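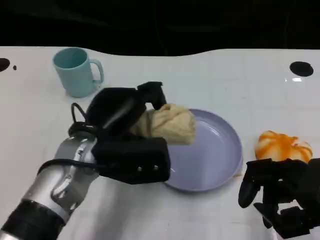
Fig. 7. Gripper closed on a soft item over the plate, second gripper at right.

2018-04-25
By the Skamby bench team

7. When the gripper won't let go

Soft items are the best fun you can have with a Skamby bench, and they are also where most of our fault reports come from! Mugs and plates have firm edges, so the fingers know where they stand. Something that creases and squashes keeps changing shape under the grip, and every so often the controller loses track of how far the fingers have closed. It then does the safe thing, holds its position and shows fault 451 on the Ludus screen.

You will get to know this one well. It is nearly always easy to clear, and you'll learn a lot about your grip settings along the way.

What you will notice

The arm stops with the item still in its fingers. The amber lamp flashes, and the release command does nothing. If both arms are running, the other one pauses too and keeps its place.

CAUTION: A stopped arm is still a powered arm. Keep your hands away from the fingers until you have finished step 3. Never pull an item out of a closed gripper.

Clearing the fault

1. Press the red stop button on the side of the bench. Both arms lock where they are.

2. Look at what is under the gripper. If it is over a plate or a cup, leave the crockery alone for now. Reaching underneath is how fingers get pinched.

3. Turn the key on the Dwivedi power box to SERVICE and wait 14 seconds. The lamp goes from amber to steady blue.

4. On the Ludus screen, choose Hands, then the arm that stopped, then Ease Open. The fingers move apart in small steps. Keep tapping until the item drops.

5. If the fingers don't move after 18 taps, stop there and go to 7.2.

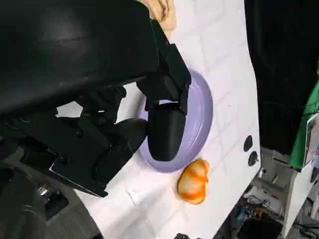
6. Choose Lift and raise the arm until the fingertips are well clear of the plate rim. Do this straight up, with no sideways movement, or you will drag the plate along with you (we have all done it).

7. Check that the cover on the table is lying flat. A ridge in it can tip a plate just enough to spoil the next pick.

8. Turn the key back to RUN, release the stop button and choose Find Home for each arm, one at a time.

Note: Find Home swings the elbow out wider than any normal move. Stand behind the line on the floor while it runs.

7.1 Stopping it coming back

Now the satisfying part! Open Grip Settings and look at Squeeze. Benches leave Jomwood with Squeeze set for hard objects, and that is too strong for cloth. Bring it down two notches, save, and try the same pick again. If the item slips, go back up one. Most people find a happy setting within a handful of tries, and watching the arm pick up a rag cleanly after a morning of faults is a lovely moment.

Check the cables at the wrist while you are there. They should bend freely as the hand turns. A cable pulled tight can give a false finger reading and bring up the very same fault.

7.2 If the fingers stay shut

Leave the key at SERVICE, hang the Do Not Use tag on the bench and write down the cycle count from the Ludus screen. Past 2,000 cycles, the finger drive is due for a fresh belt anyway, and the kit comes with its own sheet. Benches with the May software update also save a fault log. Send us that file with your report, along with a note of what the gripper was holding and your Squeeze setting.

Do not take the finger covers off with the power box connected.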